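Do Horoscopes Know Who You Are? Testing Sun Sign Forecasts on People Who Read Them
Final report, Research Methods
Group members: Soudabeh Hashemi, Manikandan Hegde, Esther Mussa

Where the question came from

Manikandan read his forecast aloud over breakfast every day in February, and every day it fit him. In the last week he found he had been reading Pisces. He is a Leo. We had until then been planning a project about parking.

Our question was simple: if you remove the sign names from a set of weekly forecasts, can readers pick out their own?

Materials

We collected forecasts from two astrology sites, Trirau and Vudano. Trirau writes long, moody paragraphs about the Moon. Vudano prefers orders ("Call your sister"). Together they gave us 898 sentences, which Esther sorted by topic: love, money, work, health, and a fifth pile she labeled "weather of the soul" until our advisor, Fatemeh Daneshvar, asked her to call it "general."

Food got its own code late in the project, after we noticed how often Taurus was told to eat something.

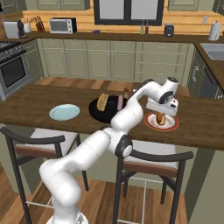
Fig. 1. Simulated kitchen island with a robotic arm over a hot dog on a red-rimmed plate.

Procedure

We recruited 26 students who said they knew their sun sign. Each got twelve unlabeled forecasts in shuffled order and chose the one that best described their week. They also rated how well it fit, from 1 to 10. Pure guessing should get one person in twelve right, so we expected about 2 correct answers if the stars stayed out of it.

Results

Two people chose their own sign. One of them, we learned later, had already read Vudano that morning. 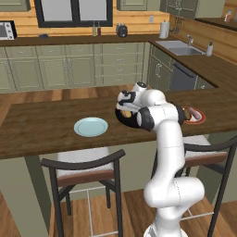 The ratings were more interesting. People who picked the wrong sign were just as pleased with their choice as the two who got it right, and several asked to keep the sheet. Rostam Babaei, who helped us pilot the forms, gave his wrong forecast a 10 and has refused to discuss it.

Trirau's long paragraphs scored higher than Vudano's orders. We think a vague sentence leaves room for the reader to move in — "an old matter returns" covers most of college.

Limits

Our sample was small and mostly our friends. We used sun signs only, and a serious astrologer would want birth times and houses. Soudabeh tried to collect birth times, but most people had to text their mothers, and one mother wanted to know what was going on.

We also never tested forecasts against anything that happened later in the week. That would take a diary study, and the semester ends in May.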